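Redarcombe Culinary Competitors Board
Forum: Rules and Judging
Topic: Proposed change to tasting portions in the soup and chowder category

rules_desk
Posted 27 September 2025

Members are invited to comment on a proposed amendment to the soup and chowder rules for the December cook-off at Mummont Hall. Under the current wording, each team submits one display bowl and five judging portions of a size chosen by the team. The amendment would fix the judging portion at 200 milliliters and require every team to use the vessels supplied at check-in. The display bowl would remain the team's own choice.

Comments will be read by the rules desk before the entry packet is released. Please keep replies to the portion rule. Questions about entry fees should go to the registration board.

prendow_kitchen
Our team supports the amendment. At the last cook-off, portions in our heat ranged from a few spoonfuls to a full supper bowl. The judges are instructed to disregard quantity, but a judge who has finished a large bowl of cream chowder is not in the same condition to assess the next entry.

I would ask that the packet state whether garnish counts toward the 200 milliliters. A crouton or a spoonful of crab on top changes the fill line.

M. Hrynyshyn
I must respectfully disagree with the proposal as written. I have entered this category for several years with a clear beet broth served with small dumplings, and the dumplings do not sit properly in a narrow vessel. They stack, the lower ones soften, and the judge reaches them last. A fixed volume is acceptable to me. A fixed vessel is not.

The existing rule already permits the head judge to refuse an excessive portion. I would prefer to see that provision applied before a new one is written.

Marichka Hrynyshyn
Romaniuk Supper Club

ladle_and_crust
I agree with the previous poster regarding the vessel, though for a different reason. Heat retention is the principal concern in our category. The walk from the cooking area to the judging room at Mummont is long, and a thin cup loses heat quickly. A lidded ceramic crock would address this, but I doubt the budget would allow for it.

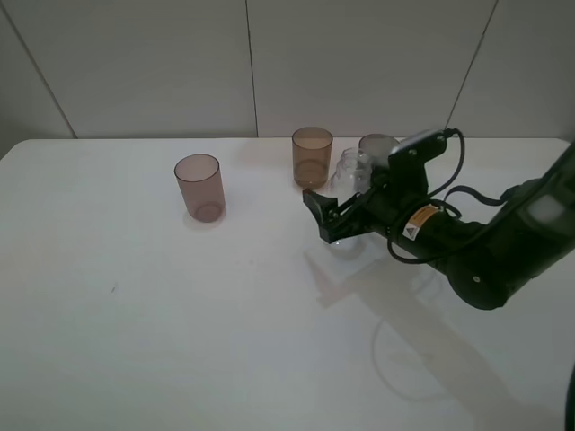 Translucent cups and a clear glass jar on a white tabletop.

rules_desk
In response to the comments received so far:

Garnish would count toward the stated volume. The packet will say so.

The supplied vessel has not been selected. A wide, shallow bowl is under consideration alongside a taller cup, and the remarks about dumplings have been noted. The supplier's minimum order is 520 pieces, so a single style must be chosen for the whole category.

The refusal provision cited by M. Hrynyshyn has been applied 2 times. In both cases the team appealed, on the ground that "excessive" is not defined anywhere in the rules. The amendment was drafted to remove that difficulty.

prendow_kitchen
Thank you for the clarification on garnish. If the wide bowl is chosen, I believe most of the objections in this thread would be met. I would still favor a written serving temperature. Our chowder leaves the pot well above 57 degrees Celsius, and I should like to know what the judges are receiving at the other end.

stockpot_senior
I would caution against adding a serving temperature. It would require a thermometer reading for every portion at the judging table, and cold soups are eligible in this category. A chilled cucumber entry placed well last time and would have been disqualified under such a rule.

On the main question, I am in favor of the fixed volume and neutral on the vessel.

M. Hrynyshyn
I withdraw my objection to the volume and maintain it with respect to any tall cup. If the wide bowl is adopted, the Romaniuk team will support the amendment in full. I would also request that a sample vessel be available to teams before the entry deadline, so that recipes may be tested in it.

ladle_and_crust
Seconded as to the sample. My concern about heat stands, and a wide bowl will make it worse. Could teams be permitted to warm the supplied vessels before filling?

rules_desk
Warming of vessels is permitted under the present rules and would remain so. Teams must bring their own warming equipment and list it on the station form.

The request for sample vessels has been forwarded to the purchasing desk. The topic will remain open for comment until the entry packet is released.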